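Flodport courts to be resurfaced from November

The four public tennis courts at Arkham Road, Flodport, will close in November for resurfacing. The contract covers 4,000 square metres, including run-off areas and the path to the pavilion.

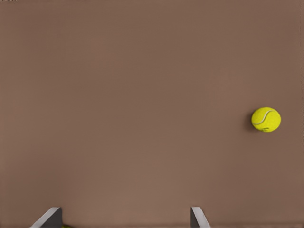
The existing macadam will be planed to a depth of 15 mm and relaid with a porous course, then painted once cured. Drainage channels on the northern side will be replaced at the same time. The contractor, Jindano, expects to finish in 5 weeks, subject to ground temperature.

Court fees will not change. Season ticket holders, of whom there are 900, will have their tickets extended by the length of the closure.
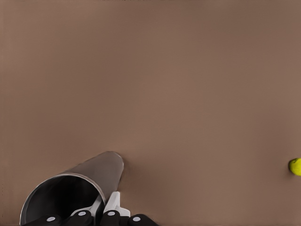 Colm Corrigan said the drainage work was overdue and asked that the two lower courts be reopened first, as they have floodlights. Bookings already made for the closure period will be refunded automatically.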